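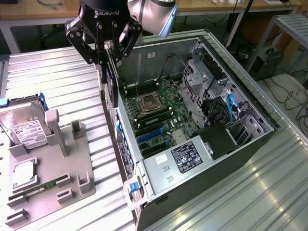
Issue 124, page 7

Beans Without Tears: Kitchen Tips from the Dry Goods Shelf

By Taner Polat

There is a moment in every healthy eater's life when they buy a very large bag of dried beans. It goes into the cupboard with the best intentions. Then it stays there, next to the other large bag of dried beans, until somebody moves house.

I have been that person, and some of my chickpeas have seen two kitchens. Beans are cheap, full of fiber and good at keeping you away from the cookie tin at four in the afternoon, so it's worth getting on better terms with them.

Buy less than you think

Old beans don't spoil so much as sulk. They'll sit in simmering water all evening and still rattle when you stir them. Buy from a shop where the bins get emptied often, and write the month on the jar. Mine all say September, which tells you when I last felt organized.

If you have a jar with no date and a faded look to it, save it for blind baking pie crusts. That's honorable work and the beans don't have to be soft.

Salt the soaking water

For years I was told that salt makes beans tough. My grandmother believed it, my first cookbook believed it, and I passed it on to several innocent people. Try it the other way. Put a tablespoon of salt in a big bowl of cold water, soak the beans overnight, rinse, and cook in fresh water. The skins come out softer and fewer of them burst. I've written no letters of apology yet.

What does keep beans hard is acid. Tomatoes, vinegar and lemon juice all go in after the beans are tender. If you add the tomatoes at the start because the recipe said "put everything in the pot," you'll be eating toast.

Forgot to soak?

Of course you did. Cover the beans with plenty of water, boil for two minutes, turn off the heat and leave the lid on for an hour. Drain and carry on. Lentils and split peas don't need any of this, and are the right choice for people who start thinking about dinner at six.

One serious note in an otherwise unserious column: red kidney beans need a proper hard boil, a full ten minutes, before you turn them down. Don't start them raw in a slow cooker. They contain something that will make you very sorry, and low heat doesn't get rid of it. Soak those ones for at least five hours, too, and throw the soaking water away.
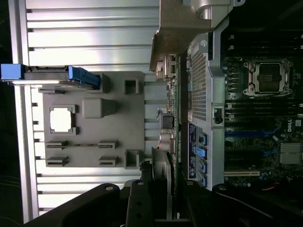 Gray plastic tray, ribbed aluminum behind.

About the gas

You knew we'd get here. Rinse well after soaking, and rinse canned beans too. A bay leaf or a strip of kombu in the pot has its believers. I put the bay leaf in every time and couldn't swear to a thing.

The surest fix is dull: eat small amounts often. A couple of spoonfuls in a soup or salad most days is kinder than a gallon of chili on a Saturday, both to you and to whoever is in the car on Sunday.

Freeze them flat

Cook the whole bag while you're at it. Cool the beans, ladle them into freezer bags with enough of their liquid to cover, squeeze out the air and freeze them lying down. They stack like folders and thaw under a warm tap. Label them. Ekrem Ekinci wrote in last time to say that he had thawed black beans for brownies and got black olives, and went ahead anyway.

Keep the liquid

Cooking water from chickpeas thickens soup and loosens hummus, and it whips up into a respectable foam if you have an electric mixer and some patience. With a whisk and a bare arm it makes mostly noise.

Crunchy ones

Dry cooked chickpeas very well in a dish towel – drier than that – and roast them at 400 degrees with a little oil until they crackle when you shake the pan. Add the spices at the end, or the paprika will burn and taste of campfire. Eat them the same day. By morning they'll have gone leathery, though they're still fine dropped into soup.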